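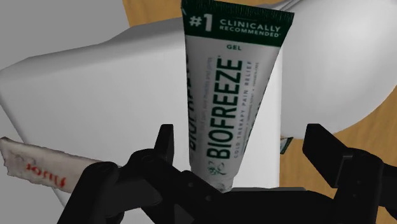
Rolthorpe, February 19, 2019. Rolthorpe Home Advice Service has published the results of its first household survey on how people store medicines, creams and other health products at home, and will offer free cupboard checks to residents of the town and the surrounding villages from next month. The survey found that most people keep at least one product past its use-by date and that many could not say when they had opened it. People tended to remember the front of a pack. The words "clinically recommended" on the green band of a tube of Biofreeze are easy to read from a short distance, while dates are often stamped in small type or pressed into a seam, where they get missed.

The survey was carried out in January. A total of 3,014 households in Rolthorpe, Sirham and the villages between them returned a form, either by post or through one of the 40 pharmacies and surgeries that agreed to hand them out. The form asked where products were kept, who in the household used them, and what was done with the ones no longer wanted.

The bathroom was the most common place for storage, followed by the kitchen and the bedside table. Very few respondents said they used a lockable box or cabinet. Households with children under five were more likely to keep products on a high shelf, but they were no more likely than others to check dates.

Azra Vlachou, who led the survey, said: "People were very open with us. Quite a few wrote on the back of the form that they had gone to look in the cupboard before answering and had ended up filling a carrier bag. We would like more people to do that, and to take the bag to the pharmacy when they've finished."

Bathrooms and storage 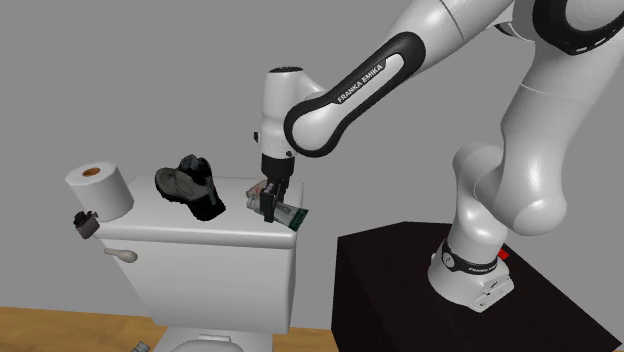
Advice on storage differs from product to product, and the leaflet or label should always come first. In general, medicines should be kept somewhere cool and dry, away from steam and out of the reach of children. A bathroom with a bath or shower in regular use is often neither. Many respondents had no bathroom cupboard at all and used whatever flat surface was closest, including window sills, the edge of the bath and the top of the cistern. A tube set down near the end of a cistern lid is handy for whoever is using it that week, but it is also within easy reach of a small child. The service suggests a closed cupboard in a hallway or bedroom for anything medicinal, with the bathroom kept for soap, toothpaste and similar items.

Products rubbed into the skin were a particular gap. Respondents generally understood that tablets should be kept away from children, yet far fewer thought the same applied to gels, rubs and ointments. Several said they had never considered these to be medicines. Some are and some are not, and a pharmacist can say which if the label is unclear.

Bheki Lekota, a pharmacist in Sirham who advised on the questions, said: "I'm often asked whether an old tube is still all right to use. If it has no readable date and you can't remember buying it, bring it in. It takes a minute to look at and you won't be told off."

Free cupboard checks

The checks will be carried out by trained advisers and last up to an hour. The adviser goes through the household's products with the resident, reads out the dates, and makes a written list of what is kept and where. Advisers will not comment on prescriptions or change anyone's treatment. Questions of that kind will be passed, with permission, to the resident's own pharmacy.

Each household will be given a storage box with a catch, supplied at cost by Bergmann, and a large-print card for writing down opening dates. Residents can ask for a check for themselves or on behalf of a relative, provided the relative agrees.

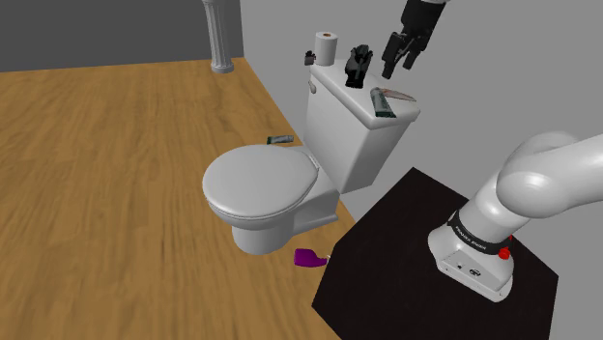

Checks will begin in Sirham and move to Rolthorpe once the first eight weeks are complete. Rural addresses will be grouped so that advisers can visit several homes in a day. Anyone who would find a visit difficult can bring their products to a drop-in session at the Dusunlow Centre instead, where there is level access and parking close to the door.

Unwanted medicines should not be put down the sink or toilet or thrown in the household bin. Pharmacies will accept them for safe disposal. It helps if tablets are taken out of their cardboard boxes first, with the blister strips left intact. Liquids, creams and gels should stay in their original containers with the caps on. Needles and other sharps have to be returned separately, in a proper sharps bin.

Geum-ok Myung, manager of the service, said: "We get calls every week from families who are clearing a parent's house or helping someone home from hospital, and the medicine cupboard is nearly always part of it. An hour spent on it earlier would save them a lot of worry. The survey gave us the evidence we needed to ask for the funding, and we have enough now to run the checks until the end of the year."

A second survey is planned for next January and will use the same questions. The full results, including a breakdown by village, are available in print from the service's office and from libraries in the area.

Notes to editors

Rolthorpe Home Advice Service is an independent charity giving free practical advice on safety, heating and repairs in the home.

The survey form was available in eight languages and in large print.

Interviews with Azra Vlachou and Geum-ok Myung can be arranged on request.

Press contact: Tsion Yilma, Communications Officer, Rolthorpe Home Advice Service.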